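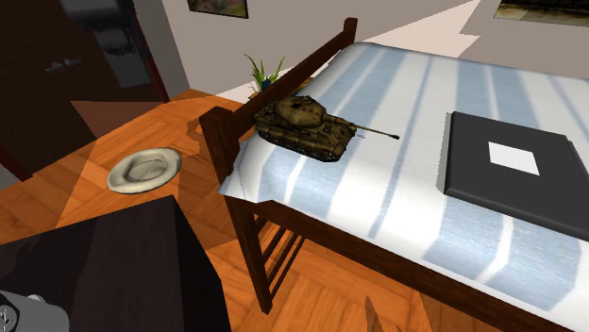
Unit 4: Scale, and Why Your Brain Is Bad at It

Most mistakes people make with scale come from treating it as one number. It is one number only if you are measuring along a line, and almost nothing you care about in life is a line. A toy tank resting on a striped bed sheet is a good place to start, mainly for how little it asks of the bed. It has tracks, road wheels, a turret and a long thin gun barrel, the same list of parts you would write down for the full-size thing, and the mattress is having a perfectly restful day. Park the full-size thing on the same mattress and you would need a new mattress, and shortly after that a new downstairs. The shape hasn't changed much. Everything else has.

Reading for this unit: chapter 9 of the course packet. The packet is by the print desk, where it has been since December, when I first suggested people pick it up.

4.1 Lengths, areas, volumes

Make an object three times as long, keeping its proportions. It is now three times as wide and three times as tall as well. Its surface has gone up by 3 x 3, or nine. Its volume has gone up by 3 x 3 x 3, or twenty-seven. If it is made of the same stuff all the way through, its weight has gone up by twenty-seven too.

Write this down somewhere you will see it:

Length goes with the scale factor.
Area goes with the square.
Volume and weight go with the cube.

Every year half the class writes it down and then doubles the area when the length doubles. I have stopped taking this personally.

4.2 Strength

How much load a leg, a post or a column can carry before it crushes depends mostly on its cross-section. That's an area. The load it has to carry is a weight, and weight follows volume. So when you scale something up, the load wins. At three times the size, each leg is nine times as strong and has twenty-seven times the weight on it. The stress in the leg has tripled, and the leg was not consulted.

Tall thin columns can also fail by buckling, and that has its own rules. We get to it in Unit 6. Please don't bring it up in Unit 4 to impress the people next to you.

Giant insects in movies have this problem. So did the Laston footbridge model, which some of you will remember from the department open house. It held up beautifully at tabletop size. The full-size proposal kept the same proportions in the same material, and the review sent it back with a single word in the margin. The word was "weight." I have had worse reviews.

4.3 Heat

A warm body makes or stores heat through its volume and loses it through its surface. Small things have a lot of surface for their volume, so they cool quickly. Large things don't. A pea is cold by the time you've found a fork. The middle of a lasagna stays dangerous well into dessert.

Cooks run into this all the time. The Kamament campus kitchen once took a recipe for a small loaf, tripled every dimension of the pan, and left the oven time alone. The outside was bread. The inside was a rumor.

4.4 Worked problem

A solid storage block from the Koech warehouse set weighs 300 grams and has a total surface of 180 square centimeters. A display version is made of the same material at three times the length in every direction.

Surface: 180 x 9 = 1,620 square centimeters.
Weight: 300 x 27 = 8,100 grams, or 8.1 kilograms.

If your answer for the weight was 900 grams, go back to 4.1. If your answer was in square grams, come see me.

4.5 Problems to hand in

1. The Rasance paint company says one can covers a model house. The real house is twelve times as long in every direction. Find the number of cans needed for one coat. Assume the same thickness of paint.

2. A statue weighs 99 kilograms. A souvenir copy in the same metal is one third the height, in the same proportions. Find the weight of the copy, and say whether you would carry it home.

3. Explain in two or three sentences why an elephant has thicker legs, for its height, than a deer. "Because it is an elephant" got half a point last year and will not do so again.

Show your scale factor before you use it. Answers go in the tray by the door, stapled. The stapler is on the shelf above the tray and is usually empty, so plan ahead.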